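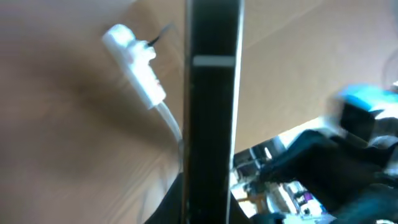 By the Kadgate Magazine technology desk
9 August 2022
12 shares | 3 comments

A white cable on a tan table is hard work for a robot. The team at Hartley is collecting examples of the job for a learning system called Pander, using a small camera at the gripper.

An operator guides the arm by hand through each attempt, and Pander stores the video with the joint positions. A good shift gives 150 attempts. Blurred stretches stay in, as the arm will see the same blur when it works alone.

Marno, which pays for the work, wants cable sorting in its repair shops by 2030.

Comments (3)

tapedeck: Do failed grabs get saved too?

ohmslaw5: I sort cables all day. Send it over.

rivet_m: 2030 seems slow.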